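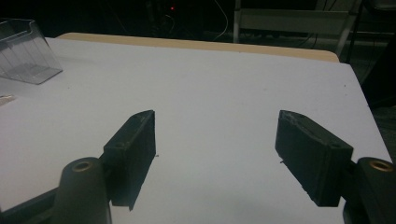
Start with the pens, Gillespie Hepburn told us, and leave the paper until the desk has a place for everything smaller than a stapler. Most people do it the other way round, Hepburn said, and they end up with a clean stack of folders and a ballpoint rolling about on top of it.

We followed that order when we set up a shared work table at the Hettiarachchi Street office. The table serves several people over a day, has no drawers, and collects pens, clips, sticky notes and spare batteries at a steady rate. Its surface is white. Small metal objects show up well on it and so does ink.

Divided trays

The basic item is the divided tray: a shallow rectangular box with fixed or movable walls. Three properties matter when choosing one, namely inside length, wall height and whether the walls can be shifted.

Inside length decides what can lie flat. A standard ballpoint is shorter than a new pencil, so a tray bought to fit the pens already on the desk may refuse the first fresh pencil put in it. Measure the longest item and add a finger's width at one end. Without that gap the pencil has to be tipped up to get it out, and people stop putting it back.

Wall height is a compromise. Low walls let clips migrate from one compartment to the next whenever the tray is carried. High walls hold everything in place but make flat things, such as stamps or labels, hard to pick up. The Drerero tray we used for most of the trial has walls 56 mm high, which suited markers and glue sticks and was too deep for paper clips. A folded square of card under the clips raised them enough.

Movable walls sound like the better purchase. In use they were set once and left alone. The slots that hold them also gather graphite dust and eraser crumbs, and need a stiff brush to clean.

Clear or coloured

Clear plastic has one working advantage. The contents can be checked from the side as well as from above, and on a shared table that shortens the search. Its drawback is that a clear tray on a pale surface has weak outlines. Thin transparent dividers are harder still to pick out from a standing position.
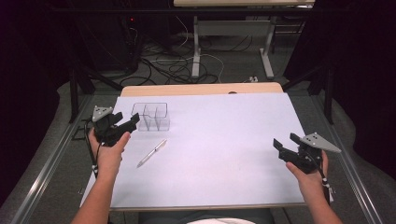 A strip of coloured tape along the top of the outer wall fixes this at almost no cost. Put it on the two long sides only, as tape across the corners lifts first. Coloured trays need no tape but should be labelled on the front edge, where the label can be read by someone sitting down.

Scratches are the other complaint about clear plastic. Wash it in lukewarm water with a drop of dish soap and dry it with a soft cloth. Paper towel leaves fine marks. Our oldest tray, an Andeo bought in 2009, has gone cloudy along the base and is otherwise sound.

Position

A tray works best to one side of the writing area, on the side of the hand that writes, and far enough from the front edge that a sleeve won't catch it. On a table 1000 mm wide there is room for one tray and an open notebook. A second tray pushes the notebook off centre, and at that point it is better to stack.

Stacking trays vary a good deal. The Dronuter set has a lip on the underside that locks into the tray below, and it stayed put when the table was bumped. Plain trays slide. Four dots of removable putty will hold them.

Keeping it going

Give every compartment a single kind of thing, and keep one compartment for items that belong in another room. Clear that one at the end of the day. Test each pen on scrap paper before it goes back in. Dry ones go in the bin and refillable ones go beside the refills.

Sticky residue from old labels comes off with a little cooking oil, left for a few minutes and wiped away before washing. The trays in this feature were bought at normal retail price in January 2019.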